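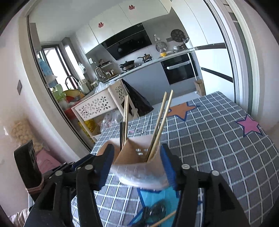

My lab partner reckons I should have picked a topic with a right answer, and going by my first draft they had a point. I wanted to know why people in Fledengate throw out so many takeaway chopsticks and cutlery packs, and how many would hang on to them if it was easier. So this is me having a go at it, marked up for the final hand-in on 19th November.

## What I did

I wrote a short survey (20 questions, way too many, I know) and left it with two takeaway shops, Olleo and Karaca. Both were lovely about it. I got 40 filled-in sheets back, a few with soy sauce on them, and typed the lot into a spreadsheet over a weekend I'd rather forget.

Olleo also let me look at their order book for June. They handed out 2,544 cutlery packs that month, and the default was to put one in every bag unless the customer said no. Karaca only gives them out if you ask, but they don't write it down, so I couldn't compare the two properly. That's the biggest hole in the project and I'm owning it!

## What people told me

Most people who filled in the survey were eating at home, where they already had their own forks and chopsticks in the drawer. They still took the pack – it was in the bag, so why not. Quite a few said they felt rude handing it back. Some keep a drawer full "for camping" and one wrote that they hadn't been camping in years.

The other thing that came up was splinters. People will reuse a nice pair of chopsticks, but the cheap snap-apart kind go straight in the bin, or the compost if the council takes it. I tried to find out whether ours does and got two different answers from the same phone line.

## What I'd change

Shorter survey, for a start. I'd also get Surow involved, the noodle place near the station, because they do mostly lunch trade and those customers really do need something to eat with. I'd ask Karaca to keep a tally for a month too – even pencil marks on the back of a docket would do.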